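Tolerances

The Balport club had until four to submit a run. Taha Salem set the grip force to 40 and read the value back aloud, as the rules required. Lwazi Oosthuizen wrote it down.

Attempt 115 had failed on the release. The log gave a position error and nothing else.

"Lower the approach by 10 millimetres," said Lwazi.

"It'll touch the table."

"Then it touches the table."

Taha changed the line and saved it. The arm went down, closed, and rose — slower than in the simulation. He kept one hand by the stop button.

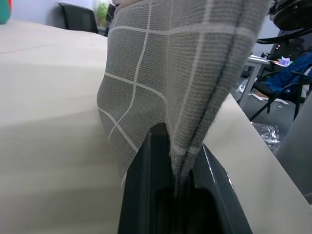

Attempt 116: checked cloth in the grip, above the table.

"Holding," said Lwazi.

Taha watched the timer and did not answer. The fold was next.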